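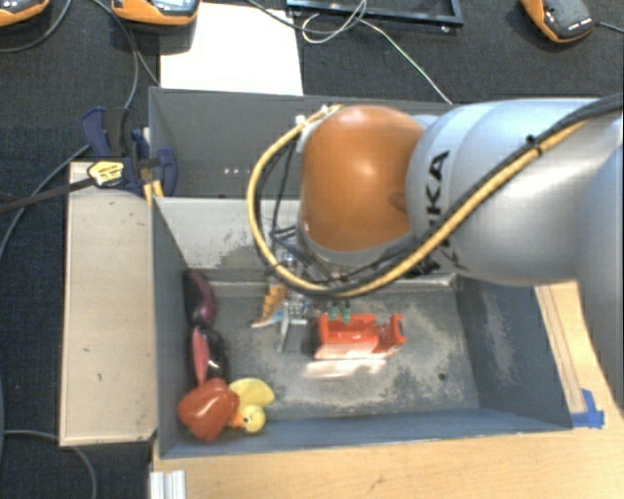 The KUKA over the toy bin, gripper above the red vehicle

Two-finger or suction for a bin of mixed toys?

Posted by Annelore Hinrichs, 14 November 2022

Hi all! I'm trying to pick a gripper for a picking cell and I've been going back and forth on it for weeks now. We have a KUKA over a gray bin of plastic toys (the usual suspects, a rubber duck, a glossy eggplant, a red vehicle with an open body) and a second bin right behind it to drop things into. I've been running a Tovberg finger gripper and I borrowed a Plillari suction head so I could compare them before I spend real money.

I gave each one 60 tries on the same toys. The fingers were great on the duck and pretty bad on anything lying up against the wall, where they kept bumping the slope. Suction did fine near the walls but wouldn't hold the red vehicle at all, I guess there's just no flat patch big enough on it. The Tovberg quote is $3,979 with spare fingertips, so I'd like to be sure! Also, my cable loop hangs pretty low by the wrist and I'm wondering if that's messing with my wall picks too. What would you do?

plillari_pete

Suction. Way faster. Get a bigger cup.

mudroom_mech

I'd stay with fingers, but I'd change how you come in. If you're going straight down every time, the outside of the finger hits that sloping wall before the tip gets anywhere near the toy. Try tilting the tool 30 degrees away from the wall for anything in the outer strip of the bin, and close slower than you think you need to. We did that on a Mirkovus arm at my last job and most of our wall misses went away with the same fingertips we'd started with.

A bigger cup won't fix an open-bodied toy, sorry Pete. You'd be sealing against air. Softer bellows might grab the raised end of it, but then you're picking from one end and it'll swing on you.

On the cables, yes, I'd shorten that loop. Jog the wrist through its whole range by hand first so you know how much slack it really wants, then add a second tie. And check your lighting while you're at it, I can see a glare patch on the bin floor right below the red toy. If your camera is finding the grasp points, shiny spots like that can throw it off by plenty.

Bermúdez

Agree with the tilt, but do the cable first. I chased bad picks for two days once and it was a hose tugging on the wrist. Then rerun your 60 with nothing else changed and post the numbers, I'd like to see them.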